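Section 4. Comparing gripper fingers on the two-arm cell

This section covers the bottle trial used to compare Tavska and Kostosero finger sets. Finish the arm calibration in Section 3 before you start. Both arms must run the same controller build, and both wrist cables must be seated.

4.1 Wrist camera check

1. Home both arms, then open the gripper to full width.

2. Lay a clear bottle on its side between the arm and the bin. Use a thin-walled bottle with a printed label -- clear plastic is the hardest case for the depth filter.

3. Open the wrist view in Staltus and jog the arm until both fingertips show in the lower corners, with the bottle beyond them.

4. Set exposure by the tabletop. Grain should be visible in the reflected light, and the bottle cap should keep its color.

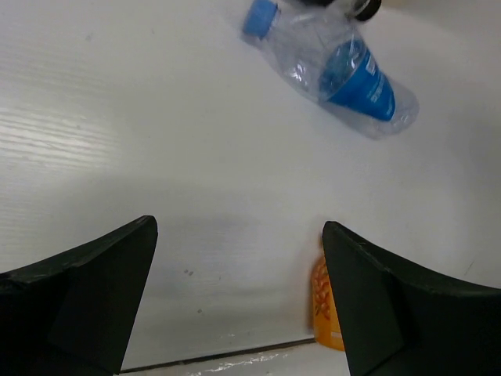
4.2 Running the bottle trial

1. Place the bottles within reach of the arms. Leave the smaller orange bottle upright or lying down, as the trial sheet calls for.

2. Set the bin against the back of the table with its opening toward the work area.

3. Load the profile "Hajdu-6". Closing force is set to 17 N and speed to 50 percent.

4. Run one arm at a time. Park the other with its gripper open and clear of the bin.

5. Before each pick, check that the wrist cable can arch freely over the forearm.

CAUTION: Do not let a cable loop drop into the front openings. Stop the arm before reaching in to clear one.
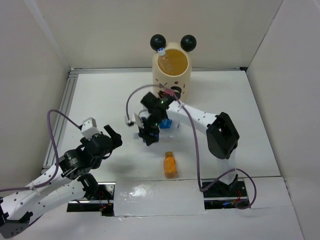
Can I change fingers partway through a trial?

Finish the current set first, then power down the wrist, swap both fingers as a pair, and repeat the zero-width step. Results from mixed pairs are rejected by the log.

4.3 Recording results

Log each pick as held, slipped or missed. A bottle that turns in the fingers but reaches the bin counts as held; add the code T.

Note: Finger pads are rated for around 1,000 closings. Inspect the tips for nicks at every change -- a worn edge will catch on labels and skew the slip count.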